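Morkex Wrist View Kit for Small Grippers

Kits and Add-Ons > Cameras > Wrist Mounts

If you have ever tried to work out why a gripper missed by the width of a pencil, you already know how little a camera across the room can tell you. We spent a good many evenings squinting at side views ourselves before we put this kit together, and we're awfully fond of how it came out! The Wrist View Kit puts a small camera right up by the gripper, so the picture travels with the hand and you get to see the work from where the work is done.

It was made first for our own Stitska arm, which so many of you have on a bench or a kitchen table at home, and it fits the Hasulum arm as well with the adapter ring (the ring is in the box, so you won't have to order it separately). The camera and bracket together weigh 15 grams. You'll want to enter that in your payload settings, but most people tell us they can't feel any difference when they guide the arm by hand.

The view is a close one, and we like it that way. You get the underside of the housing along the top, the finger reaching down at a slant, and the tabletop past it. When the arm is on the move the wood grain may smear into streaks, and things off to the side can go soft, so if you need a crisp look at the whole table, please keep your overhead camera too. The two get along very nicely. 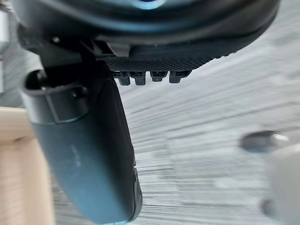

What's in the Box

Wrist camera with lens cap
Clamp bracket
Adapter ring for Hasulum arms
Cable, 692 mm
4 mounting screws and a spare set
Hex key
Printed setup guide

Fitting It

Power the arm down and let it rest with the gripper pointing at the table. Slide the bracket over the wrist, start all the screws by hand, and only then snug them up with the key. Leave a generous loop of cable at the wrist joint. Turn the wrist slowly through its full range once before you plug anything in, and watch that the loop never pulls tight.

The setup guide walks you through focus, which is set by turning the lens ring. Pick the distance where your gripper usually meets its work and set it there. If you swap fingers often, put a little pencil mark on the ring so you can find your place again.

Good to Know

Cieślak arms use a narrower wrist, and this bracket will slip on them. We're working on a version that fits and hope to have it in the shop by June.

Item number: 1143
Orders placed on a Sunday are packed the next working day.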